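The bathroom sink, finally

I have been living in Nolemton for four years and I still learn small things about the houses here. In my grandmother's flat the bathroom had a grey stone sink and you could not see if it was dirty. Now I have a white one, and a white one tells you everything.

Last month my friend Delphine came to stay with us while her own place was being painted. She is a person who repots plants wherever she sleeps. I like the plants, and I like Delphine, but she rinses the roots in the bathroom. She says the kitchen sink is for food and I could not argue with this. So in May our bathroom smelled like a forest, and every morning I found soil under the tap.

After she went home I decided to learn to clean the sink properly, with a method, instead of splashing some water and hoping. 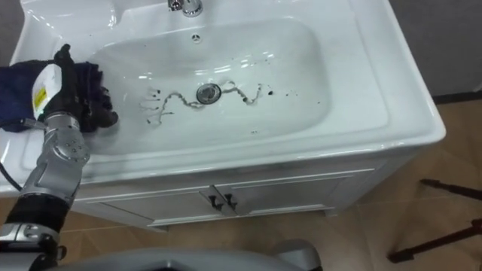
My first mistake for years was water. When I saw dirt I opened the tap fully, and the dirt went everywhere, up the walls of the basin and behind the tap, where it is hardest to reach. Now I begin with the cloth. I use a dark one, navy blue, and I start high on the inner wall and come down toward the drain, so the streaks and the little specks on the bottom are collected last. My neighbour Conceição says a cloth for the bathroom must be white, so you can see when it is dirty. She is probably right, but my white cloths all became grey after two months and it made me sad to look at them.

If there is grit, I pick it up before I rub. I press the folded cloth on it, lift, turn to a clean side and press again. Sand and soil can scratch a shiny surface if you rub them in circles. I don't know if my sink is so delicate, but I scratched a good pan in this way once and I remember it every time.

Then comes the soap. I tried a cream from Masivley that Lucinda at work recommended, and it cleans well, but the lemon smell is too strong for a small room with no window. I went back to ordinary dish soap, a few drops in a bowl of warm water. For the pale marks that hard water leaves near the back I use white vinegar mixed with the same amount of water. I leave it for nine minutes (the length of the radio news, so I don't need a timer) and rinse it well. I keep the vinegar away from the metal parts and I never use it on the same day as bleach. Please don't mix these two, it makes a dangerous gas. 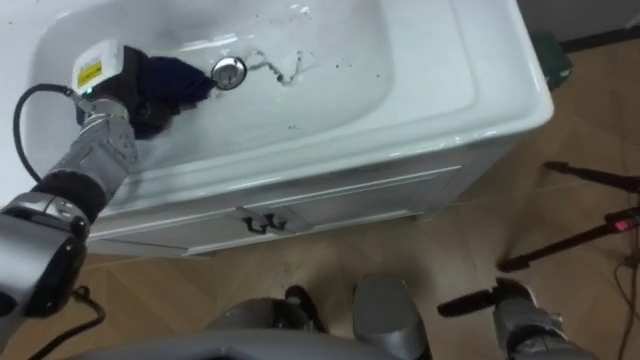 The drain stopper needs its own attention. Hair and soap collect under the edge, and then the water goes down slowly and leaves a line of dirt each time. I clean around it with an old toothbrush and then dry the metal with a kitchen towel. The overflow hole I forgot for three years! I only thought of it when Delphine asked me where the smell was coming from, and of course I had blamed her plants. Now I pour a cup of warm soapy water into it, slowly, and brush just inside the opening.

The last thing is the front of the cabinet. Water runs over the rim when we wash our faces, and it is not good to leave it on the doors. I wipe there with a second cloth, almost dry, and I go along the grooves of the panels with my finger inside the cloth.

All this takes me 13 minutes when I am not interrupted. I do it in the evening, after everyone has brushed their teeth, and in the morning the sink has its nice colour back for at least an hour.

Delphine has sent me a message that she wants to visit again and bring me a fern. I have bought a plastic tub, and it is waiting for her on the balcony.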